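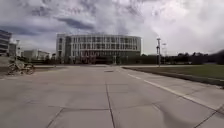 Watuveo Plaza, Clarkau: paving and frontage works
Progress report to the Vasiliauskas Fund
Prepared by Rakik Surveying, 21 June 2024

1. Scope

The grant covers the condition survey of the concrete plaza, joint repairs, drainage checks and replacement planting along the foot of the main building. Work inside the building is paid for separately and is not reported.

2. Paving

The plaza is laid in large rectangular slabs with thin, dark expansion joints between them. All slabs on the main approach have now been walked and logged. The survey area is 3,000 square metres, of which 700 were in the first stage.

Defects are recorded in three classes. Class A is a trip edge or a rocking slab, and is made safe the same day. Class B is a crack or a failed joint that can wait for the next visit. Class C is surface marking only. Most entries so far are Class C. Darker, smudged patches show up against the pale concrete in several places, and the surface there looks mottled and uneven. Two cleaning methods were tried on a test slab at the north side. Low-pressure washing with a neutral cleaner lifted most of the marking without roughening the finish. The stronger product left a lighter ring and will not be used.

3. Joints

Old sealant is being raked out to a depth of 20 mm and replaced with a grey two-part compound. Nearly 1,000 metres of joint have been resealed. The long straight joint running towards the main building was done first, as it carries most of the movement on the approach. Where joints meet at an angle the old filler had been patched more than once, with different materials, and removal took longer than priced. The extra hours are within contingency.

Resealing stops when the slabs are damp. Grey skies alone have not cost time, but showers have, and the programme is now one week behind. We expect to recover this by working the cross joints in shorter runs.

4. Drainage

The plaza is close to flat, so small changes in level matter. Level readings were taken on a regular grid and show one shallow hollow, outside the main walking route. Pipe runs have been rodded from the outlet end. One bend holds silt and will need jetting. The drawings held by the owner do not match the pipe routes found on site, and a corrected plan will be issued with the next report.

5. Frontage and planting

A low row of dark shrubs and small trees stands along the foot of the main building and partly hides the ground floor. The shrubs have been inspected and tagged for keeping, cutting back or removal. Replacement stock is on order for planting in December. The facade, with its tall, narrow windows, is outside the grant. Protection sheets will be used at the base during washing.

6. Access

Work has been kept to one strip at a time, with a clear path left to the main building. No complaints have been logged and there have been no reportable accidents.

7. Cost

Spending is in line with the agreed profile. No change to the grant total is requested. We ask the Fund to approve moving the unspent sum for specialist cleaning to pipe jetting.

8. Next period

Finish resealing the cross joints
Jet the silted bend and retest the run
Wash the remaining Class C areas
Issue the corrected drainage plan
Confirm delivery of the planting stock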